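Hela two-arm cell: wrist and hand upkeep

Gallery 4 of the cell notes. Notes by Razia Rind, bench checks by Junaid Abbasi. Last revised May 15, 2020.

The cell has two white arms on a marble-top table, each with a five-fingered hand in a black glove. One camera is fixed at the workspace and another sits at the wrist. Arm and hand settings are kept in the Nilsuwan log under cell 72.

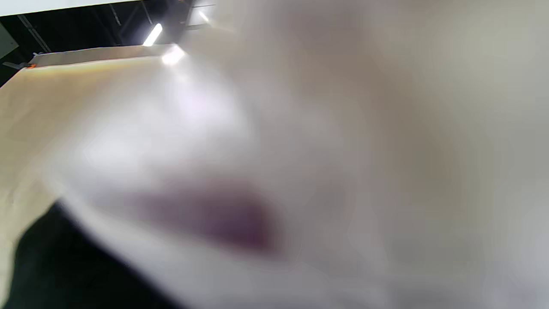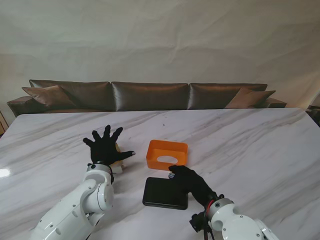 First: wrist camera, pale material close to the lens, table and ceiling lights at upper left. Second: fixed camera, both hands over the table, orange container near the center.

Wrist camera
Focus is fixed and is not to be adjusted on the arm. Anything held close to the lens goes soft and takes up most of the view, so focus is checked only against the printed card at 300 mm. Clean the lens with a dry swab before the check. If the card does not read sharp, remove the camera and send it to Haris Tanoli with the bracket still attached.

Wrist bracket and cables
Black bracket, red accent ring. Bracket screws are checked every 66 hours of run time. Cables are left with slack below the bracket. Turn the wrist by hand to both limits with power off and watch the connectors. A cable that pulls straight at either limit gets rerouted, never stretched.

Gloves
Changed in pairs. Start at the little finger and work toward the thumb. A glove that rides up at the wrist will read as drag on the finger drives, and two entries logged in August as drive faults came down to this. Old gloves go back to Brokley for inspection.

Fingers
Open and close each hand five times after a glove change. Compare the closing current with the previous entry. Jawad Mohmand has reset the alarm limit to 71 percent on both hands; the earlier value should not be restored from backup.

Table
Polished marble throws glare toward the fixed camera. Set exposure with the overhead lights on and leave it there for the full session. Wipe the top before calibration.

Still open: spare bracket from Liluvden, part on order. Contact Chibuzor Etim for the torque sheet.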